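Mar 12, 2018
Notebook, chores project (Worullow room)

Big one today. We're on to "put it away" tasks, and I've been looking forward to these since November. Picking things up has had all our attention. Putting them where they live is the half that would make a machine worth having in the house, and I reckon it's the more interesting half too.

Nneka's list of candidates, with my notes:

Tea towel over a rail. Still hopeless, still my favourite.
Mug onto a hook. Coming along. Britta has it going well with the blue mugs and badly with everything else.
Umbrella into a locker. New. See under.
Shoes, paired, onto a rack. Parked until the rack turns up from Janssen.

Lwazi and I argued over lunch about whether the umbrella is too easy. He says it's a stick. I say it's a stick with a floppy skirt and a hook on one end, and that the hook is going to catch on everything it passes. We agreed to do it and see (he owes me a coffee if the hook makes trouble, and I'm feeling good about that coffee).
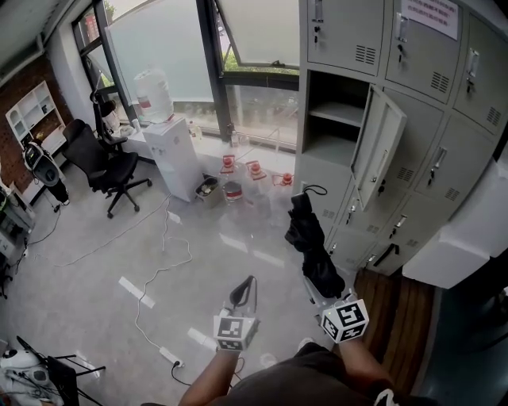
Can a machine tidy up yet? My answer this week is "some of it, slowly, and I love watching it". The Zellum policy has nearly 900 demos behind it and it's steady on anything rigid that sits on a flat surface. Hanging things are another matter. With the umbrella held upright in the right gripper and the loop of the handle sticking up past the jaws, there's a good bit of length above the grip and more below, and all of it has to get through a small door without clipping the edge. A person tips it without thinking. The policy has no idea about tipping so far. I'd also like to see it cope with a locker door that's already open before we ask it to work a handle, so open door first, one compartment, middle row, and no changing compartments until Yasuo has looked at the numbers.

Things to sort out:

- Grip height. Bethel likes it close under the handle, I like it lower. Do 70 of each and compare, instead of the two of us talking about it for another week.
- What counts as done? I say umbrella fully inside and let go. Leaning half out is a fail, even if it stays there.
- Left hand. Do we want it holding the door, or just keeping out of the way? Ask Britta, she did the fridge door runs.
- Gimier log viewer drops the last second of long runs. Yasuo knows.

If the umbrella goes well I want to try a broom next. Lwazi has already said no. Will ask again.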